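Steltbridge Pipeline Share Offer: Frequently Asked Questions

Last updated 9 June 2026

These answers are for residents and landowners along the Steltbridge gas line, which runs from the Saarela storage yard to the Farkasbridge terminal. They cover the community share offer only. For questions about construction work or road closures, contact the site office.

What is being offered?

Kustard Energy owns the Steltbridge line outright. It plans to sell 40 percent of the line to a cooperative made up of people who live or own land in the townships it crosses. Kustard will keep the rest and will go on operating the line under its current license.

Who can join the cooperative?

Anyone 18 or older whose main home is in one of the 9 townships on the route. Landowners with an easement on their property can also join, even if they live somewhere else. Businesses can't join in their own name, but a sole owner can join as an individual if he or she meets the residence rule.

How much does a share cost?

One share costs $234. You can buy a single share or as many as the household limit allows. There is no joining fee, and you don't need a broker.
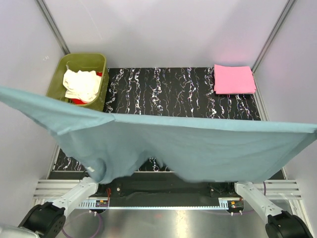

Can I pay in installments?

Payment is due in full when you send in your application. The cooperative looked at a monthly plan and decided the bookkeeping would cost too much for an offer of this size.

Is there a limit on how many shares one household can hold?

Yes. No household may hold more than 40 shares. Adults at the same address count as one household, whether or not they are related. If you inherit shares that take you over the limit, you have two years to sell or transfer the extra ones.

Do I get more votes if I buy more shares?

No. Each member has one vote at the annual meeting. Shares affect only how much you receive when a distribution is paid.

When are distributions paid?

Once a year, in November, if the line has made money and the board approves a payment. The first possible payment is the year after the sale closes. Kustard collects shipping fees from the companies that use the line, takes out operating and repair costs, and passes the cooperative its portion of what is left.

Could I lose money?

Yes. The line's income depends on how much gas is shipped, and shipping contracts come up for renewal. A long shutdown or a large repair could mean no distribution for a year or more. Shares aren't insured, and they can be worth less than you paid. Read the risk section of the offer document before you apply.
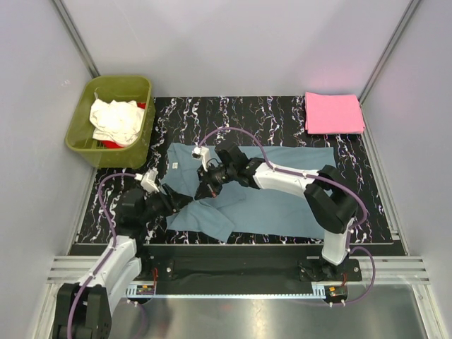 Blue-gray cloth on a patterned black tabletop, with a folded pink cloth to the right.

Who pays if there is a leak?

The operator, which is Kustard, is responsible for cleanup and carries the insurance for it. A serious leak could still reduce the income from the line, and that would affect the cooperative. Members aren't personally liable for anything beyond the money they put in.

Does joining change my easement?

Your easement agreement stays as it is. Annual easement payments continue on the usual schedule and have nothing to do with share distributions.

What happens if too few people sign up?

The sale goes ahead only if 3,830 shares are paid for by the closing date. If that number isn't reached, all payments will be returned in full, without interest, to the account they came from.

How do I sell my shares later?

You can offer them to another eligible resident at any price you both accept. The cooperative keeps a list of people who want to buy. You can also ask the cooperative to buy shares back at the original price, but it can say no if it doesn't have the cash on hand. Shares can't be sold in the first year.

How do I apply?

Pick up a form at the Steltbridge township office or ask for one by mail. Return it with proof of address and payment. Landowners who live outside the area should include a copy of the first page of their easement agreement.

Who do I contact with other questions?

Write to Santeri Nurmi, Member Services, care of the Steltbridge township office. Please include a daytime phone number. Staff can explain the offer but can't give tax or investment advice.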